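# Enthorpe Tenancies: data card

28 August 2026, by Laine Mägi

We use cookies to remember that you have already dismissed this notice. Accept | Manage

## What it is

A table of repair requests from the Enthorpe estate, one row per request, typed up from the housing office's paper slips and later from its web form. There are 3,043 rows. The estate has 500 homes, so you may draw your own conclusions about the guttering.

## Files

- `requests.csv`: the main table
- `homes.csv`: one row per home, with street, number of bedrooms and heating type
- `codes.txt`: what the trade codes mean, as far as we could establish

## Columns in requests.csv

- `req_id`: a number. Gaps are slips that were voided, or lost behind the radiator at the Ratska Lane office.
- `home_id`: matches `homes.csv`. It isn't the door number and can't be turned back into one.
- `received`: month and year only.
- `trade`: one of 11 codes. `MISC` is the most popular trade on the estate.
- `priority`: 1 to 4. Tenants pick this on the web form, which is why almost everything after the form came in is a 1.
- `closed`: month and year, or blank. Blank means open, or closed by somebody who didn't tell the office.
- `note`: free text, with names and phone numbers taken out.

## How it was put together

Sanne Smits and I typed the paper slips over one long winter. Povilas Vasiliauskas wrote the import script for the web form, then rewrote it in March when the form started sending dates the American way round. 2,127 of the rows come from paper and the rest from the form. Anything either of us couldn't read was passed to the other, and anything neither of us could read has `[illegible]` in the note. Plumbers are over-represented here.

Street names are as the office used them at the time. Siliņa Close was "Phase Two" until it was finished, and for a good while afterwards.

## Known problems

- Repeat requests are not linked. One home reported the same back door nine times, and you will find nine doors.
- Two codes, `JN` and `JNR`, both mean joinery. We left them alone in case the difference once mattered.
- Communal repairs (stairs, bin stores, the car park gate) are logged against whichever home rang up first. The gate therefore appears to live in a two-bedroom flat.
- Don't use `closed` to judge how quick the contractors were. The office tended to close slips in batches before an inspection.

## Using it

Free for any non-commercial purpose. Please don't try to work out who lives where. If you publish something, send us a copy and we'll pin it up by the kettle.

## Changes

- 1.2: bungalows added to `homes.csv`, having been forgotten
- 1.1: dates fixed
- 1.0: dates wrong

## Comments (3)

**Birutė Avotiņš**
Is `HT` heating or hot taps? The codes file says "see Derwent folder" and I don't have a Derwent folder.

**Laine Mägi**
Heating. We don't have the folder either. I'll correct it in the next version.

**Heino Šimkus**
I was one of the nine doors. It still sticks.
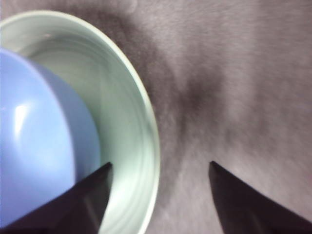
*Blue inside green.*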